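Path Surface and Edge Condition Survey, Skovness Playing Field
Student project report, Grounds and Landscape Maintenance, second year
Afia Fiadzo
3 December 2018

The project looked at the main path at Skovness playing field and how its surface and edges hold up between repairs. The pictures show stretches of the path and the grass beside it.
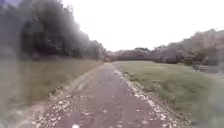
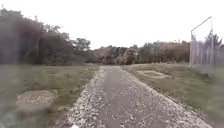
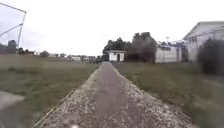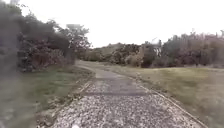
Figure 1. The path, with grass on both sides.

1. Background

The path at Skovness is used by people walking to the sports area, by dog walkers, and by the mowing crew. It was laid in stages. Records at the grounds office show that the first part was paved, and that later work was done with gravel when money was short. The last full repair was done by Asamoah, a local paving contractor. After that the only work was patching and topping up with stone.

I chose this path for two reasons. It is close to campus, and it has more than one kind of surface on it, so I could compare how they wear under the same weather and the same traffic.

2. What I wanted to find out

The first question was where the edges are breaking down and whether the loose stone comes from the path itself or from the margins. The second was whether the edging strips make a difference. I also wanted to end up with a repair list that the grounds office could use.

3. Method

I divided the path into 28 sections of equal length, starting at the parking lot end. For each section I wrote down the surface type, the edging on each side, and the state of the grass next to it. I scored the surface and each edge from 0 (good) to 4 (failed). I took one score for the surface, one for each edge, and one for the grass, so the full sheet has 112 scores.

I walked the whole path 2 times, first in August and then again in the fall, going in opposite directions. Widths were measured with a Kideo measuring wheel – it is made for distance, so the short cross measurements were checked again with a tape. Scores were written on paper and typed up the same evening.

4. Results

4.1 Surface

The asphalt is worn but mostly sound. In the August walk I found no section that scored 4 for surface. The weak points are where one surface meets another. In the last picture in Figure 1, the near part is loose gravel and then it changes to a flatter gray tarmac, with a darker band across the change. Joints like that one scored worse than the sections on either side of them. Water sits there after rain and the stone gets kicked forward onto the hard surface.

4.2 Edges

Edges scored worse than surfaces nearly everywhere. Where there is no edging, the margin spreads in two directions, onto the asphalt and into the grass. The first picture shows this, with stones lying along both sides and spreading onto the asphalt at the lower left. In the second picture the left side is ragged and crumbling while the right side is much straighter. I scored those two sides separately and the difference was 2 full points.

Sections with an edging strip did better. The strip does not stop gravel from moving, but it keeps more of it on the path. On a few sections the strip had sunk so far that I had to feel for it with my foot.

4.3 Grass

The grass was patchy in many sections. I think foot traffic explains part of it, as people step off the gravel when it is coarse. Stones thrown into the grass are also a problem for mowing, and the crew told me they leave a wider gap on the gravel sections. That gap then fills with weeds.

5. Repair list

I put the sections in order by total score and priced the worst ones using the Estska materials list, which the college already orders from. New edging for the worst sections, with stakes, comes to just under 2,000 dollars before labor. Resetting the sunken strip would cost less, but it takes more hours. Raking the loose stone back from the asphalt could be done right away with tools the crew already has.

I would do the joints first, then the edging, and leave the grass until spring.

6. Problems with the survey

The scoring is my own judgment. My scores on the second walk were a little lower overall than in August, and I can't say how much of that was the path getting better and how much was me getting used to it. Fallen leaves also covered some of the edging in the fall. I brushed them off where I could – on the last few sections I ran out of daylight and used the August scores for the right edge.

I did not dig any test holes, so I don't know how deep the base is or what it is made of. That would need permission from the grounds office.

7. Next steps

The score sheets have been given to the grounds office along with the price list. I would like to walk the same 28 sections again after the winter, with a second person scoring separately so the two sheets can be compared.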